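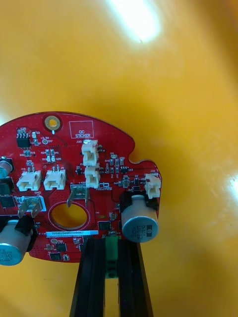
Uton 2 Board Handling Cell
Setup and care

The Uton 2 is a single-arm cell from Planon for picking populated circuit boards out of a tray and presenting them to a label reader or test fixture. It ships with parallel fingers, a wrist camera and the Ruawai controller. This page covers the finger and camera setup for round and odd-shaped boards, and the routine care of both.

Part number: 764
Finger set, ribbed, black: 909
Supply: single phase, see rating plate
Software: Flereo Cell Manager

Fingers

The ribbed fingers hold a board by its lower rim. Grip on bare edge wherever the layout allows it. Keep clear of wire connectors, spade terminals and capacitors mounted on their sides, which often stick out past the outline of the board. If the outline has a step or a tab, teach the pick point on a plain stretch of rim and leave the tab free.

Start with grip force at 50 percent on the controller scale and bring it down until the board slips, then go back up one step. Save the value under the board name. Don't carry a value over from a different board, even one of the same size.

Both fingers must close square to the board. To check, close them on the steel gauge supplied in the lid of the tool box and try to rock it by hand. If it moves, loosen the two screws at the base of the left finger, close again on the gauge, and tighten. The right finger is the reference and stays as set at the factory.

Wrist camera

The camera looks along the fingers, so the board is in view the whole time it is held. Teach the reader window on the barcode label only. Red solder mask with dense white lettering can produce false starts if the window is drawn too wide. Blank inspection boxes such as "QC STICKER" should be left outside the window until a sticker is part of your process.

A glossy background gives bright spots that move when the arm moves. The reader will tolerate a highlight beside the board. It won't tolerate one on the label. Turn the wrist a few degrees and read again before you change the exposure.

Boards with a large center cutout show the background through the hole. Set the outline tool to "outer edge only" or it will try to match the cutout as well.

Routine care

Every shift: brush the ribs with the dry nylon brush. Wipe the camera window with a lint-free cloth. No solvent on either.

Every month: run the gauge check above. Look at the finger ribs for flattened spots and at the camera cable where it passes the wrist.

Every September, or at the yearly service: replace the finger set and the cable clip, then reteach the home position.

Repairs

"Grip lost" with the board still held usually means the finger position sensor has shifted. Power down, reseat the sensor plug at the wrist, and home the gripper. If the message returns, replace the sensor. Fingers are sold in pairs and must be fitted as a pair.

Spare parts: Aroha Maihi
Service bookings: Obed Arthur

Page updated February 4, 2024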